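25 May 2018
By Wilma Verbeke

Progress report: Indville Library science fiction reading program

The second stage of the program is on schedule. We have bought 40 novels from the approved list, and 19 are cataloged and on the shelf. The rest are waiting for covers and spine labels, which Babita Katiyar expects to finish before the summer readers sign up.

The evening group is reading Nigam, the first book of the Midar series. More than 20 people have joined. Most had not read science fiction since school, and several asked for something shorter next time – we have moved the story collection up to second place.
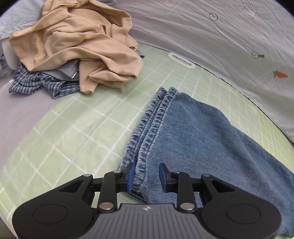
Jeans and other clothes on a grid-printed surface.

Spending is within the grant. The one change is the audiobook line. Clitik raised its price for group copies, so we bought 2 titles and moved the balance to large print, as agreed with Ekrem Yaman.

Reader reviews are coming in slowly. The form asked for too much, and Miroslava Kravets has cut it to a single page. We will send the first batch with the next report, along with the loan figures for the new shelf.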